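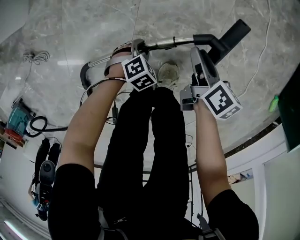 The Menon wheel stand holds a racing wheel and a set of pedals in front of an ordinary chair or sofa, for people who play driving games at home and don't have room for a full cockpit. It folds flat when you've finished. Stored upright it needs no more floor than a stick vacuum cleaner like the one in the photo, and the central post is a silver tube much as the vacuum's shaft is, so it can go in the same cupboard. The pedals stay bolted on when it is folded, but most people take the wheel off first.

Order code 2446. Sold by Stoklow. New version in stock from January 2023.

What has changed from the first version

The old stand had a single locking knob at the base of the post. Under heavy braking the post could creep backwards, and by the end of a long endurance race the wheel was noticeably further away than when you started. The new one has two locking levers and a thicker foot. Veikko Nieminen, who designed both, has also moved the pedal plate forward so that taller drivers can straighten their legs a bit more. Owners of the first version can buy the lever kit on its own, but the thicker foot won't fit the old post.

Setting up

Stand the foot on the floor and open the legs until they click. Slide the post to the height you want and close both levers. Bolt the wheel to the top plate from underneath – the bolts that came with your wheel are usually the right length, and there is a bag of spares in the box if not. Fit the pedals last. On carpet the stand can be used as it is. On tiles or laminate, put the rubber mat down first.

The top plate tilts and locks at any angle. For rally and circuit games a slight tilt towards you is comfortable. For lorry and bus games, lay it flatter.

Compatibility

The top plate is drilled for the common belt-driven and gear-driven wheels. Clamp-on wheels fit without any drilling. We don't recommend it for direct drive bases, which pull hard enough to twist the post. For those, see the Tilthorpe frame. A gear shifter can be mounted on the left or right with the side arm, sold separately. The handbrake bracket for the first version fits this one too.

Details

Height of post at full extension: 1074 mm
Pedal plate: adjustable, fixed or sloping
Finish: matt black legs, silver post
In the box: stand, rubber mat, Allen key, spare bolts, cable ties
Guarantee: 2 years, parts only
Returns: 60 days, in the original box

Care

Check the bolts after the first few evenings, as they settle in. The levers want a drop of light oil now and then. Don't oil the post itself or it will slip.

Spares and questions

Levers, feet, mats and bolts are kept at our Lukcombe warehouse and posted out from there. Please give the order code when you write. Ulla Kallio looks after spares and Sumeya Kassa deals with returns. Collection from Lukcombe is possible, but arrange it first.

We use cookies to remember your basket and to see which pages are visited. Accept all | Manage settings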